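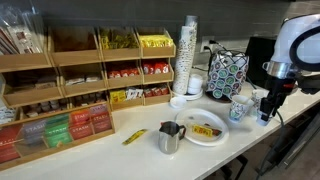

Restocking day at Sulimgate

Home | Diary | Archive | Contact

2 December 2020

Got in before eight with the car still full from last night. The Bulard order came to my house by mistake again, so I had two boxes on the back seat and one on the floor, and it took me three trips to get them up. The elevator is fixed. It still stops a little short on our floor and you have to step up.

The coffee counter took most of the morning. I don't mind it. In November I let it go for two weeks and people started keeping sweetener in their desk drawers, so now I do it every Wednesday whether it looks bad or not.

I left the wooden bins in the order they have been in since summer. Yellow-green packets along the top, then the bright yellow, which I filled right up. Red under those. The red ones are what people take, and they spread from bin to bin however I sort them. The bin with the white packets is low, only a few lying flat in the bottom. I thought I had ordered 100 of them and when I looked at the slip it said 40 of something else. Called Bulard and was on hold for 18 minutes. They will send the right ones with the next delivery. The top bin on the left can stay empty until then.

Yellow and white are still mixed together in the third row. I meant to separate them and ran out of patience.

Naa Opoku stopped by while I was working on the tea and asked for the purple Stash. I pointed her to the box. She took two and asked whether I could turn the box so the lid opens toward the hall. I said I would try it and then forgot. 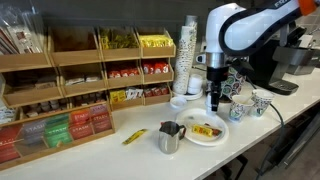 The bins, with the tea box at the front corner.

Ate lunch at my desk. Leftover rice and the end of the squash. Kumudini Sivakumar came over to talk about the cups. She thinks we should go back to mugs and have everybody wash their own. I said we tried that at Bendton and I washed them. She had not been at Bendton and did not know. We left it there. I like the patterned paper ones fine, they stack well and you can see from the hall when the stack is getting short.

After lunch I did the coffee maker end. The steel front shows every fingerprint, so I went over it with the soft cloth and then did the drip tray. The pods go in the black wire carousel next to the cups.

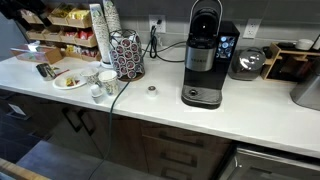
I want a hook or a clip for the cable as well, the green one that hangs over the front of the counter. Asked downstairs if they had anything and got a bag of zip ties, which is too many and the wrong kind. Put them in my drawer. I will look in the hardware store on Saturday if I go that way.

Other things from today: signed the card for Vida, paid back the 10 dollars I owed for the flowers, moved the dentist to next week. The heat in the back office was off until noon and I kept my coat on.

Home by six. Dark already. Made soup from a can and read a little. I should write the white packets on the list before I forget which ones they were.

Comments (3)

Marguerite: We have the same wooden bins at our place and the red ones go first here too. Do you buy the tea separately or does it come with the box?

deskbythewindow: I am with you on the mugs. We had a sign up and it did no good at all.

P. Lindqvist: Try an adhesive cable clip. Wipe the counter edge with alcohol first or it will fall off in a week.

Recent entries
The elevator again
Squash, three ways
What I kept from Bendton
Cleaning out the supply closet
November, mostly rain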